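Call for Participants: Student Manipulation Project, Spring Session

The Cuvwood robotics club is taking applications for its student manipulation project. The project runs from February to May and ends with an entry in the Grirnulo Challenge, a regional competition for high school and community college teams. We are looking for students who want to spend a full season on one arm, one gripper and a fixed set of household and workshop tasks.

You do not need to have been in the club before. You do need to be able to come regularly.

What the project is

The team teaches a robot arm to do small jobs by hand-guiding it through them many times, then training a policy on the recorded runs. Last season's team recorded 3720 runs, and 68 of the 2-minute competition trials were completed with no one touching the equipment. Both numbers are on the wall in the workroom, and the new team will be expected to start from that data set and add to it.

Work is split between two groups. The recording group sets up tasks, guides the arm, checks each run and labels it. The software group handles training, testing and the tools that the recording group uses. Everyone spends the first month in the recording group, including people who come in with programming experience.
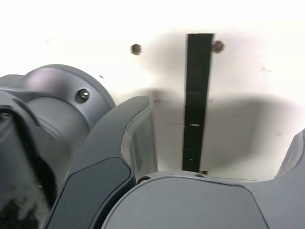
The competition tasks come in three levels, and most of our practice time goes to the second. Level one is picking up and placing loose objects on a table. Level two moves the work onto upright or fixed surfaces, where the arm has to come in close without bumping what is mounted there. A narrow black strip against a white surface, with a round-headed screw on either side of its upper end, leaves very little room once the curved finger is that near, and the gripper throws a wide shadow over the whole area. Participants learn to judge the approach from the wrist view, to slow down before contact, and to throw out a run when the fingers hide the part that matters. Level three combines the first two and is optional for new teams.

What you will do

Guide the arm through assigned tasks and repeat them with small changes in starting position.
Review recorded runs and mark the ones that should not be used for training.
Keep the run log up to date during every session.
Help build and repair task boards.
Check fasteners and cables before powering up.
Write a short page on your part of the work for the team notebook, which the judges read.

Who can apply

Students in grades 10 through 12, and first-year community college students. There are 6 open places. Applicants under 18 need a signed permission form from a parent or guardian before the first session.

We look for steady attendance and patience with repeated work. A recording session can mean doing the same motion for most of an afternoon. Experience with Python, basic electronics or 3D printing is useful but not required. If you have worked with the Vasiliu training tools in a class, say so on the form – we use them for labeling and can skip that part of your introduction.

Time and place

Sessions are held twice a week after school, from 3:30 to 6:00 p.m., in the Waseo Building, lower level. Use the side entrance by the bike racks. There is an elevator. In the last month before the competition, extra sessions are added, and you can choose which of those to attend.

Cost

There is no fee. The club covers the competition entry, parts and safety glasses. Bring a laptop if you have one. Shared machines are available for those who do not.

How to apply

Pick up a form at the Waseo Building front desk or ask your science teacher for a copy. The form asks for one paragraph on something you built, fixed or took apart, and it does not have to be a robot. Drawings or photos may be attached.

Forms are due by the end of January. Applicants will be invited to a trial session with the arm, and places will be confirmed after that. Students who are not placed this time may ask to be put on the list for the fall session.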